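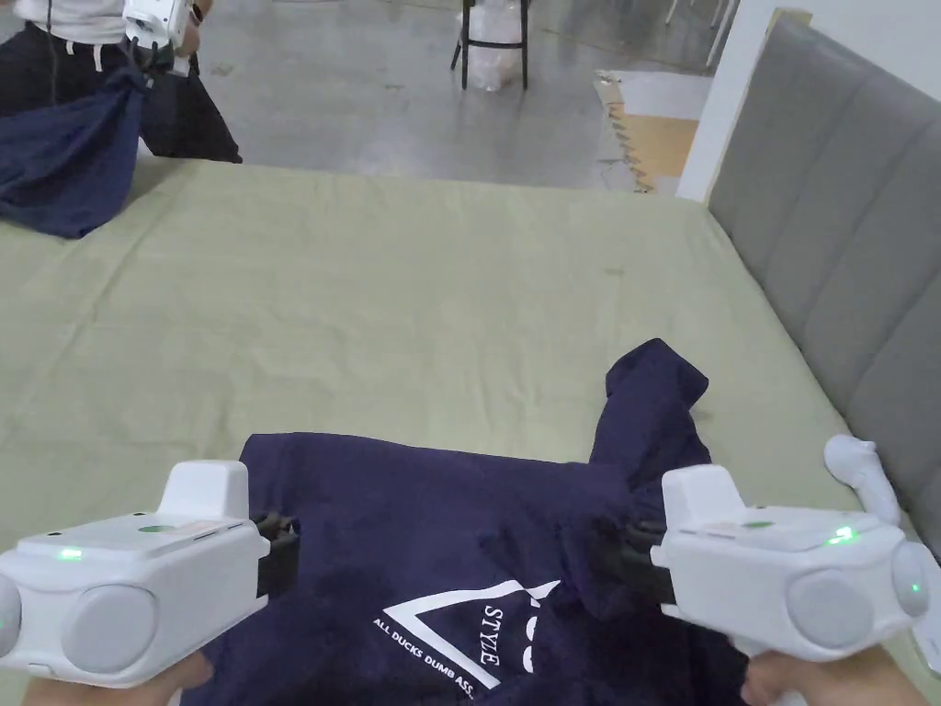 Household Textiles and Hand-Held Grippers: Practical Tips for Comparing Jaws, Pads and Cameras

Issued by the Iltthorpe Workshop Advice Service
Revised July 13, 2021

These notes are intended for workshops that wish to compare hand-held grippers on ordinary laundry before fitting the same jaws to an arm. They were compiled by Riet Bosman and Cosmin Dumitrescu and replace the sheet issued in March.

Choosing the garment

Cotton T-shirts are recommended for first trials. A dark shirt on a pale sheet gives the camera a clear outline, and a large print helps the reviewer to tell front from back when the recording is studied. Garments should be washed once before use, as new cloth is stiffer and flatters a weak jaw.

Preparing the surface

A mattress is a harder test than a table. The jaws sink slightly as they close, and may take up the sheet together with the shirt. Draw the sheet tight and tuck it in on all sides. Where a headboard is fitted, leave a hand's width between it and the starting position of the garment.

Taking hold

Approach from the side with the jaws nearly level, and close on a fold. A single layer tends to slip from smooth pads; textured pads hold it better but can mark fine knitwear. When two grippers are used together, close one fully before moving the other.

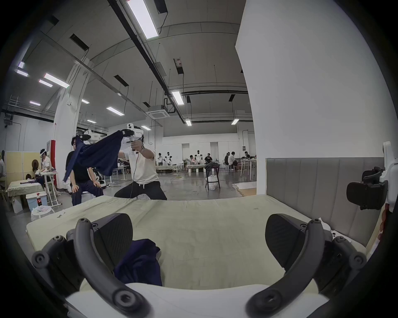 Operators should stand with their feet apart and lift from the front, keeping any cable clear of the cloth. Large garments twist once they leave the bed – allow them to hang still before attempting a fold.

Comparing results

Each pair of jaws should be tried on the same garment by 2 operators, with 9 lifts apiece. Record slips and double grasps separately. Wrist cameras should be compared under the same ceiling lights, as glare from a polished floor may alter the exposure.

Care of equipment

Wipe the pads with a damp cloth after each session and remove lint from the hinges. Check bolt heads for looseness. Worn pads should be replaced in pairs.

Enquiries concerning these notes may be addressed to Corina Coman at the Dasbridge office.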